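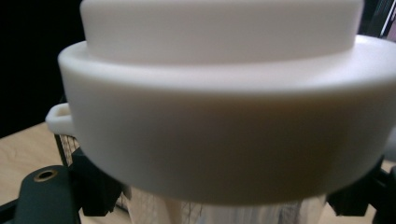
Programs Student Work Reports Facilities Contact

Student Work > Product Studies > Household Storage > Report

Sorting and Packing of Household Goods at a Shared Table

Su-bin Woo and Sang-wook Oh
Rinstead School of Applied Design

1. Background

This report presents the work carried out by the authors for the Household Storage unit. The assignment asked each pair to select an ordinary domestic task, to study how it is performed, and to propose changes to the layout of the work area. The authors chose the sorting and packing of mixed household goods, with attention to light plastic articles and the soft containers in which they are commonly kept.

The topic was selected after a short survey of the residence building in June. Residents were asked which storage tasks they put off most often. Packing away bulky but lightweight items was named more than any other, and several respondents wrote that the difficulty lay in the shape of the items and had little to do with their weight.

2. Materials

White plastic articles with rounded walls were included because they stack poorly and take up more room than their contents justify. An article with a stepped form, narrower above and wider below, leaves an empty ring of space when it is placed in a straight-sided box. A projecting tab or handle adds to the problem — the item must be turned until the tab finds a free corner.

Mesh containers were preferred to rigid boxes for this part of the work. The mesh gives way around a curved wall and allows the contents to be recognized without unpacking. Its weakness is that it folds under the load, and small projections may catch in the netting when an item is lifted out. Rigid boxes from the Plekell range were kept for flat goods only.

A budget of 25 dollars was allotted for labels, cord and replacement containers. The full amount was not used.

3. Work Surface

The packing was planned for a light-colored wooden table. The authors considered a covered table at first, but a cloth moved with the goods when they were pushed aside, and it was removed from the plan. A smooth surface permits items to be slid instead of lifted. It also makes it simple to confirm that the table has been cleared before the next group of goods is brought.

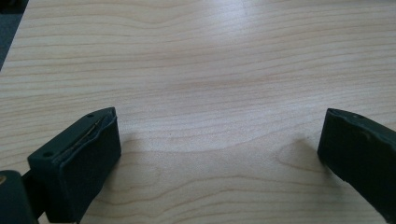 Figure 1. Grain of the tabletop near one corner, with the dark floor beyond the edge.

Corners were reserved for items awaiting a decision. In the first layout these items were placed in the middle, where they were soon mixed with goods already sorted. Moving them outward solved this, although articles with rounded bases needed to be kept well back from the edge.

4. Procedure

Goods were divided into 14 groups by shape and use. Each group was brought to the table in turn, sorted, and packed before the next was begun. One author handled the goods while the other kept the written record, and the roles were exchanged after every second group.

5. Findings

Sorting by shape before sorting by use shortened the search for a suitable container. Rounded articles were best placed in mesh first, with soft goods filled in around them. The written record proved harder to maintain than expected, and entries for two of the groups had to be completed afterward from memory. These entries are marked in the appendix and should be read with caution.

The authors recommend that a later project test the same layout on a smaller table, as many student rooms could not hold one of this size.

Submitted Oct 8, 2023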